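Merja Laaksonen
@merjalaaksonen

Abro hilo sobre lo que hemos estado haciendo desde junio con la pinza y los objetos largos. Va sin mucha teoría. El borrador sale en agosto de 2026 y aquí cuento lo que creo que le sirve a alguien que esté montando algo parecido.

La pregunta era concreta: si el robot tiene que coger un objeto alargado por el mango y llevarlo a otro sitio sin que se incline, ¿cuánto ayuda la cámara de muñeca frente a la cámara fija? Usamos las dos por costumbre, pero no teníamos el dato por separado.

Montaje: el brazo de siempre, pinza de dos dedos, una cámara pequeña en la muñeca y otra fija a un lado. La política se entrena por imitación a partir de demostraciones teleoperadas. El código de entrenamiento es Setarow, nuestro repositorio interno, sin cambios en la arquitectura.

Recogimos 260 demostraciones. Después de revisarlas nos quedamos con 170. Las descartadas eran casi todas por lo mismo: el operador corregía el agarre a mitad de camino y el objeto terminaba torcido aunque la tarea contara como completada.

Ese filtrado fue lo más pesado de todo el trabajo. Lo hicimos a mano, episodio por episodio, con dos personas y un criterio escrito en media página. Si alguien quiere el criterio, lo subo.

Los objetos: 17 en total. Destornilladores, rotuladores gruesos, un par de linternas, un batidor de cocina, micrófonos de mano, un tubo de cartón. Elegidos porque tienen un extremo que pesa más que el otro y eso castiga los agarres malos.

Entrenamos tres versiones con los mismos datos: solo cámara fija, solo cámara de muñeca y las dos juntas. Mismas semillas, mismo número de pasos. La evaluación se hizo con los objetos en posiciones que no estaban en el entrenamiento.

Resultado principal: con la cámara fija sola, el robot llega bien al objeto y cierra mal. Con la de muñeca sola pasa lo contrario – se pierde a veces en la aproximación, pero cuando llega, el cierre es más limpio. Con las dos juntas gana la combinación, y eso ya se esperaba.

Lo que no esperábamos es la diferencia en los objetos acabados en algo ancho. Ahí la versión de muñeca sola casi empata con la combinada. Nuestra lectura es que el extremo ancho le sirve de referencia para saber si el eje está vertical. Es una hipótesis, no lo hemos aislado todavía.

Para que se entienda a qué me refiero con la vista de muñeca, aquí va una imagen con un micrófono:
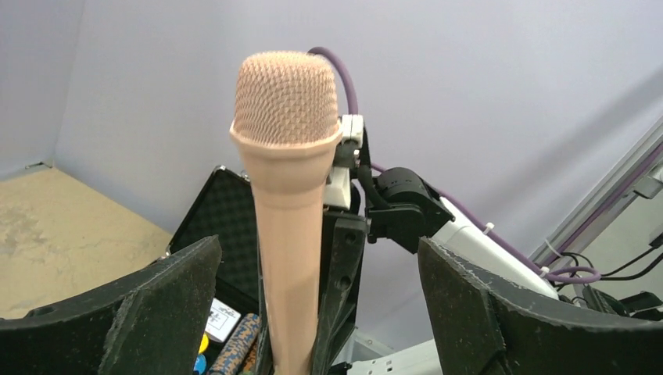 Vista desde la cámara de muñeca. Micrófono en vertical entre los dos dedos de la pinza, con la rejilla hacia arriba.

El mango queda muy cerca de la cámara y sale algo borroso. La rejilla, en cambio, se ve bien. Probamos a recortar la parte baja de la imagen para quitar el mango y el rendimiento empeoró, así que la volvimos a dejar entera.

Otra cosa que se ve ahí: las almohadillas de los dedos tienen los bordes deshilachados. El desgaste cambia el rozamiento y no lo controlamos como variable. Va en el apartado de limitaciones.

Comparación con otros métodos: solo una, contra Zodier, la línea base que ya usábamos en el grupo. Queda por debajo de la versión combinada y por encima de la de cámara fija. No hemos comparado con nada más grande por falta de tiempo de cómputo.

Limitaciones, además de las almohadillas: un solo brazo, un solo laboratorio, luz bastante estable. Tampoco hay objetos blandos. No sacaría conclusiones fuera de objetos rígidos con mango.

Los datos filtrados los vamos a publicar con el nombre de Urar. Incluyen las dos vistas sincronizadas y las posiciones de la pinza. Los episodios descartados también van, en carpeta aparte y con el motivo del descarte – puede que a alguien le interesen más que los buenos.

Lo siguiente es repetir la evaluación con almohadillas nuevas y tapando el extremo ancho de algunos objetos, para ver si la hipótesis de la referencia se sostiene. Si tenéis datos parecidos con otra pinza, escribidme por aquí.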